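December, workshop notebook – the glue pages

Right, second go at the hide glue, and I'm writing it down properly this time because last month's notes were on the back of an envelope and the envelope went in the recycling. Anyone picking up the Felmont chair after me, start here.

The chair came in with all four stretchers loose and one back leg that you could pull out with two fingers. Somebody had already been at it with white glue, so most of yesterday went on getting that off. Warm vinegar on a rag, wrapped round the tenon and left while I had my lunch, then a blunt chisel and a stiff toothbrush. Three of them cleaned up beautifully. The fourth has a thin skin of the stuff right down by the shoulder that I couldn't shift, and I ended up scraping it dry, which took a bit of wood with it. It'll need a shaving wrapped round it before it goes home.

Glue: 20 grams of the Brilatora pearl, soaked cold overnight in twice its weight of water. By morning it had swollen into that horrible frogspawn and drunk nearly all the water, which is what I wanted. Into the pot at 9, and I kept the water bath under 60 degrees the whole time. I did wander off once to answer the phone and came back to 63, so there's your warning – turn the dial down before you leave the bench! It ran off the brush in a thin string without breaking up into drops. Lovely stuff when it behaves.

I tried three test joints in beech offcuts before going near the chair. One straight from the pot onto cold wood, one with the wood warmed by the hairdryer first, and one with a pinch of salt in the glue to slow it down. The cold one had gelled before I'd got the clamp closed, you could feel it go grabby. The warmed one gave me long enough to push it home and square it up without swearing. The salted one gave me longer still, but it was still a bit rubbery at the edge this morning and I don't trust it yet. I'll leave it on the windowsill and pull it apart next week.
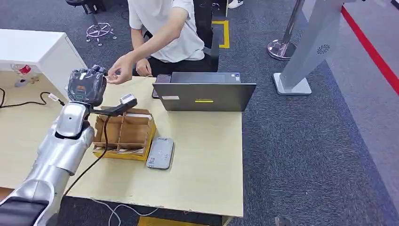

Scanner held up over the table, cable trailing.

Back to the chair. I dry fitted everything twice and marked the joints in pencil, A to H, going clockwise from the front left leg as you sit in it. PLEASE don't rub those off, they go on bits that won't show. Front frame glued first with the Ichikawa clamps (the small ones, the big ones are too heavy and drag the whole thing over sideways). Diagonals came out at 518 one way and 519 the other, which I'll happily take on a chair this age.

The back frame is tomorrow's job. It has that awkward curve, so the clamps want to slide down it, and I've cut a pair of softwood blocks to match and stuck cork on the faces. The first pair I cut were the wrong way round. They're in the kindling box if anybody has a left-handed chair.

Bits and pieces:

Shop temperature was 17 first thing and 19 after dinner. I'd like it warmer than that for the back legs, so could whoever's in first put the heater on before making tea?

The leftover glue is in the fridge in the jam jar with the red lid. It's good for a week, maybe a bit more. If it smells, it's done.

We're down to the last third of the bag of pearl. Hanach do the bigger sack, but I'd sooner get two small ones, the last big one got damp at the bottom and went into one solid lump.

Seat rails still to look at. There's old worm in the rear one, no fresh dust on the paper I left underneath, but I've put a clean sheet down and will check it again when the frame comes out of the clamps.

Also, the toothbrush in the mug by the sink is the glue one.

Workshop notes | Contact the workshop | Back to top
This site uses cookies to remember your settings. Accept | Manage preferences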